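Ticket 3606
Product: Flokon label printer, shipping desk
Opened by: Valentin Schnyder
Status: reopened

Printer skips every fourth label. Support says the roll is loaded wrong. I have loaded these rolls for years, so I doubt it, but I reloaded it anyway. Same result.

Reply from Jekinier Support:
Please update to driver 1013 and set the resolution to 300 dpi. This resolves most feed problems.

Valentin Schnyder:
Done. How would a driver fix a feed problem that also shows up on the self-test page, with the cable unplugged? It still skips. The Grusirdale office has the same model on the old driver and theirs prints fine.

Reply from Jekinier Support:
Please run the gap calibration and confirm you are using approved labels.

Valentin Schnyder:
Calibration ran twice and reported "OK" both times, which I don't put much faith in. Labels are Hamada, same as in September when it worked. I swapped in 4 different rolls. I'd like someone to look at the gap sensor before I'm sent another download. 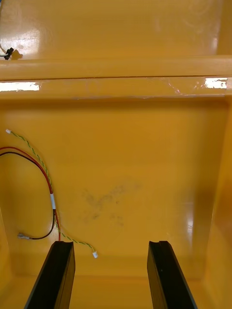 Please don't close this again after two days without a reply from me. I want a replacement sensor quoted, or the name of a person who can tell me why it isn't the sensor.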